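Two grippers, one weekend, and a very sore forearm

I've been promising a proper write-up of the hand-held gripper comparison since June, and a few of you have (politely) chased me about it. So, August 2018, kettle on, let's go.

For anyone new: I've been messing about with grippers you carry around in your hand in place of bolting them to an arm. You squeeze the handle, the fingers close, a camera on top watches what happens, and you end up with a recording of a grasp without needing to program a single joint. It's a terrific way to find out what a pair of fingers can and can't hold, and it's also just good fun. I spent most of the first hour picking up my own lunch.

The two I had to play with were the Surnance, which is the bigger one with the moulded shell, and the Sakance, which is lighter, flatter and looks a bit like a stapler that went to university. Both are parallel grippers, so the fingers slide straight in towards each other and stay facing each other the whole way. I'd expected them to feel much the same. They don't, not even slightly!

Weight first, because it's the thing my arm remembers. On my kitchen scale the Surnance came in at 1720 grams with everything attached and I felt every one of them by the afternoon. The Sakance is a good deal less, and you could wave it about all day. On the other hand (well, the same hand) the heavier one has a lovely settled feel when you're lining something up. There's enough mass there that my little tremors get soaked up, and the footage is steadier for it. With the Sakance I kept overshooting and having to come back for another go, and the camera view wobbled along with me.

Triggers next. The Sakance has a short, clicky pull, and I found it very hard to stop anywhere between open and shut. Fine for a block of wood, rotten for a paper cup. The Surnance has a long pull with a nice even spring behind it, so you can creep the fingers in until they just kiss the object and then decide how hard you want to go. My colleague Ertuğrul Dönmez preferred the short one, mind you. He says he wants to commit and be done with it, and he was faster than me on nearly everything, so perhaps there's a lesson in that.

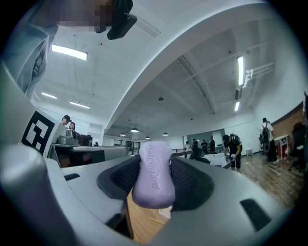 Finger pads are where I got properly carried away. I'd assumed that softer is always better, and I'd cut myself a set of squishy foam pads for the Sakance on the strength of that theory. Foam is brilliant on things with corners. It wraps around an edge and hangs on. On anything smooth and curved it squirms, and you can watch the object start to roll before you've even lifted it. The black mesh pads are a different story, and the bar of Safeguard standing upright between the fingers is the sort of grasp I'd been after all along: a waisted shape with one pad against each side, and the lettering still facing the camera so you can tell at a glance whether the bar has twisted. I love soap as a test object. It's cheap, it's rounded everywhere, and the moment you add a drop of water it becomes a completely different problem. If you only ever test on boxes you'll think your gripper is a genius.

Now the camera. Mine sits back behind the fingers with a wide lens, and the first thing you notice is how much it takes in besides the job. You get the object and both fingers, but also the ceiling, the lamps and anyone who wanders past. I used to think that was a waste of pixels and ran a narrow lens for months at our little workshop in Furnival. The close-ups were gorgeous. They were also nearly useless for working out where the gripper was in the room, because there was nothing in view to track apart from a bit of blank table. Going wide fixed that in one afternoon. Ceilings are great for this, by the way. Beams and light fittings stay put, and they've got lots of nice hard edges.

The markers help as well. I print mine as plain black and white squares with a thick border, and I've learned the hard way to use matte paper. The glossy ones looked smart and then vanished completely whenever a light caught them. I lost most of a morning to that and blamed the software for all of it. Sorry, software.

Some numbers, for those who like them. I logged 200 grasps in the comparison, split evenly between the two grippers, and 143 of those were clean on the first try. By clean I mean picked up, held for a count of five and put back down without slipping or tipping over. Please don't treat that as science. It was the same pair of tired hands all the way through, and I'm sure I got better as I went along.

If I had to keep just one, it'd be the Surnance, sore forearm and all. The trigger wins it for me. I'd still take the Sakance if I were heading up to Manville on the train, where every gram counts, and I'd swap the foam out before I left.

Still on my list: a wrist strap to take some of the load, a proper test with wet objects, and trying the mesh on the lighter gripper so the comparison is a bit fairer. Ertuğrul also wants to try eggs. I've told him he's buying the eggs, and he's doing the mopping too. If any of you have had luck with other pad materials (someone mentioned bicycle inner tube?), leave me a comment and tell me how you glued it on, because mine keeps peeling off at the corners.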